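12th May

Speaker bureau site, bios section. Carried on with the rewrite of the long bios for Jirnevell. Their complaint in March was that every one opens the same way, degree first, then jobs in order, and event hosts can't read them out loud. I timed the old ones and most run past two minutes, so I see their point.

New order for the page: current job in the first line, then the one thing the speaker is known for on air or in print, then schooling at the end. 17 bios are in the new order now. The Wilczyńska one still needs the second book title checked against the publisher's page.
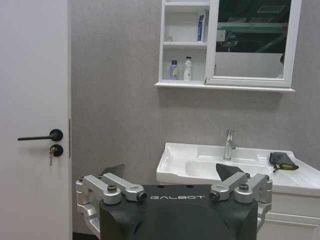 How long should the version for hosts be?
Five sentences at most, with no dates in it apart from a current title.

Storneo sent their edits as a scan again. Typed them in by hand. They want "commentator" changed to "analyst" all through, but two of the quoted reviews use "commentator" and those have to stay as printed.
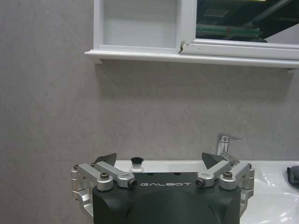
Who signs off when the speaker and the bureau want different wording?
The speaker does on facts, the bureau on length and order. Put the disagreement in the comments column so we have it later.

Cedard's template has a 3,000 character limit on the bio field, spaces included. It trims the end without a warning - lost the whole schooling paragraph on one page before I caught it. Check the live page after every save.
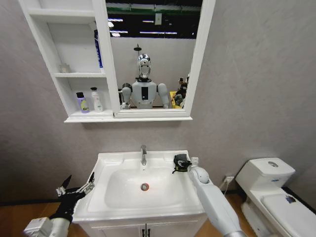

Short bios for the printed program come after that. Same facts, third person, no honors list. Left to do: the Wilczyńska title, Storneo's last 5 pages, and the pronunciation line for names, which goes above the bio and stays out of the character count.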